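Diciembre, casi medianoche

Llevo dos horas diciéndome que me acuesto y aquí sigo, con la infusión fría y el cuaderno abierto, porque hoy por fin salió algo del método nuevo y quiero dejarlo escrito antes de que se me mezcle todo en la cabeza. Lo de Pruvost (así llamamos a la política que aprende a partir de demostraciones hechas con la pinza en la mano) llevaba semanas atascado. Agarraba bien lo que ya conocía y se venía abajo en cuanto le cambiábamos el fondo. Mireille Lemaire insistía en que el fallo estaba en la variedad de los datos, yo insistía en que estaba en la calibración, y Normand Paquette, con esa paciencia suya que tanto le envidio, nos dejó discutir toda una tarde y luego propuso algo muy sencillo: menos repeticiones por objeto y más objetos con forma incómoda, puestos sobre telas con dibujo.

Así que a eso nos hemos dedicado. Cosas corrientes de una casa, duras y blandas, brillantes y mates, y la mano tranquila, que es lo que más me cuesta a mí cuando me entra la prisa. 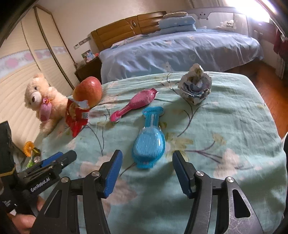

Los dedos abiertos sobre el cepillo azul, con la manzana y el oso al fondo.

El cepillo me tiene encariñada, lo confieso. El plástico refleja la luz y en la versión de Mollow, la anterior, los brillos nos estropeaban la estimación de la apertura una y otra vez. Esta noche pasé por Wumport las demostraciones nuevas y el error en los objetos brillantes bajó por primera vez de 5 milímetros — lo comprobé varias veces, y luego llamé a Normand, que estaba cenando y me escuchó con la boca llena y muchísima educación. De los 100 intentos de prueba con fondo liso ya estábamos contentos desde antes; lo que me importaba eran los otros, los de tela estampada, y ahí la mejora se nota también. Mañana los repetiré con otra semilla, no vaya a ser suerte.
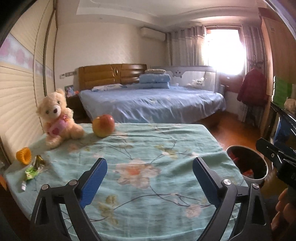 La apertura inicial de los dedos sigue siendo mi manía particular, y creo que con razón. Si la persona que demuestra se acerca con la pinza ya medio cerrada, el modelo aprende ese gesto tímido y después, con algo ancho, empuja en lugar de agarrar. Mireille propone partir siempre de muy abierto, con los dos dedos azules bien separados antes de acercarse a nada, y reservar el cierre para el final. Me convence para la manzana, que es redonda y firme; para el envoltorio arrugado verde y blanco no tanto, porque una cosa tan fina pide bajar mucho y cerrar despacio, y ahí la tela también quiere venirse con los dedos. Habrá que separar las dos familias en el entrenamiento, o al menos darles pesos distintos. Handard permite hacerlo sin tocar el resto, si recuerdo dónde dejé apuntada la opción.

Nos falta todavía llegar a más de 200 demostraciones de objetos blandos, y Mireille quiere revisar a mano las que tengan la muñeca muy girada. Le he prometido ayudarla, aunque sé que acabaremos hablando de su huerto la mitad del rato. Voy a dejar el entrenamiento corriendo esta noche con 4 semillas y a meterme en la cama de una vez.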